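Home | Manuals | Hand Teaching | Downloads | Support

Gustex Teach Kit -- User Manual
Section 4: Recording a Scooping Task by Hand
By the Gustex documentation desk, 19/01/2019
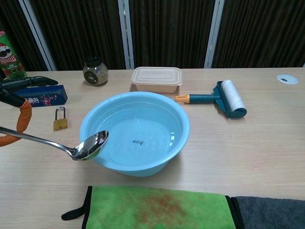 4.1 Before you start

This section covers recording a task with the hand-held gripper, using a spoon or ladle and a basin of water. It assumes the gripper has been charged and paired as set out in Section 3. For remote control from the Stonside console, go to Section 5.

The recorder stores finger opening, gripper position and the chest camera view together. A recording with any one of these missing is rejected on upload.

You will need:
- the hand-held gripper with the curved lower finger fitted
- the chest camera and strap
- a basin with a wide rim
- a metal spoon or ladle with a long handle
- two dry towels

CAUTION: The gripper body is not sealed. Only the tool may enter the water. If water reaches the finger joint, power off and dry the gripper before going on.

4.2 Setting up the table

1. Place the basin near the center of the table, within easy reach of the working arm.
2. Fill the basin with clean water. Leave enough room below the rim that stirring does not spill over.
3. Lay the towels along the edge of the table nearest you.
4. Put other household objects around the basin. Boxes, jars, cans and containers with lids are all suitable. Leave the path from the gripper to the basin clear.
5. Put on the chest camera and check the preview. The whole basin rim must be visible.

NOTE: Strong reflections on the water or on a polished spoon are acceptable. Do not move the lights between recordings in the same set.

4.3 Gripping the spoon

1. Open the fingers fully.
2. Close them on the handle, away from the bowl of the spoon. A grip close to the bowl brings the fingers too near the water.
3. Squeeze until the status light turns solid. A blinking light means the handle is slipping.
4. Tilt the spoon left and right once. If it rolls between the fingers, release and grip again.

4.4 Recording

1. Hold the spoon clear of the basin and press Record. Wait for the tone.
2. Bring the bowl of the spoon over the rim at an even speed.
3. Lower it into the water, scoop, and lift straight up.
4. Hold still above the basin until the tone sounds again, then pour the water back.
5. Return to the starting position and press Stop.

Repeat until the set holds 200 recordings. Change the starting position every 18 recordings, and move the surrounding objects at the same time. Keep failed scoops -- mark them with the side button and the training software will sort them.

CAUTION: Do not use the free hand to steady the spoon or the basin while recording. The software cannot separate the force of the hand from that of the gripper.

4.5 Messages

Code 17: Camera view blocked. Check that the strap or a sleeve is not covering the lens.
Code 18: Finger position lost. Open and close the fingers fully, then start a new recording.

The recorder holds up to 2,002 recordings. Upload and clear it before it is full -- older files are not overwritten, and Record will stop responding.

Last updated: January, Galindo edition

Previous: Pairing | Next: Remote Control | Back to top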